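Notebook - Kováčik packaging bench
February, entry opened 9:40

Subject: orange two-part box, lid and shallow tray, for the Nindonora set. Purpose of this entry is to record the closing procedure and the condition of the box for colleagues who take over the bench.

The box is placed on the white table with the tray toward the operator. Nothing is to be put into the tray until the fit has been checked. 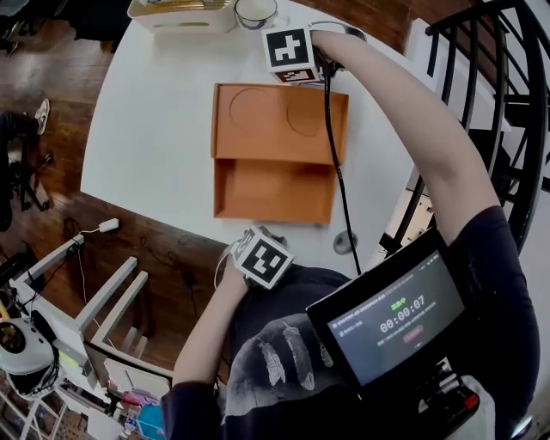 The circular marks on the lid are part of the item and are not to be reported as damage. Istitz has asked for this to be stated in writing - two earlier entries listed them as dents.

The storage stack and the mug remain at the far side of the table. They may be moved if more working space is required.
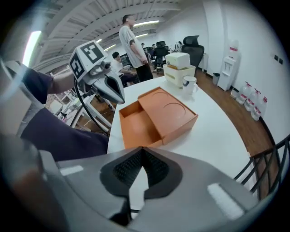 Orange box on the table, tray out and empty.

Branislav Kollár requests that the inside of each part be inspected before closing, with attention to the corners. Loose fibers are to be removed with a dry brush.

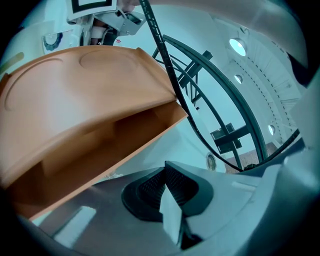
Reading time: 1 minute

The trial order from Grumance is for 500 boxes. A further 500 will be confirmed after review, for a total of 1,000. Box 69 was set aside with a crushed corner and should be kept for comparison.

Tape is not to be used on the orange surface, as it lifts the color.

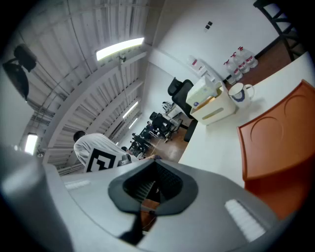 Where should a box go if the two parts do not fit together?
Place it on the lower shelf with a dated slip and enter its number in this notebook.

Remaining: corner check on the second bundle, new brush to be ordered.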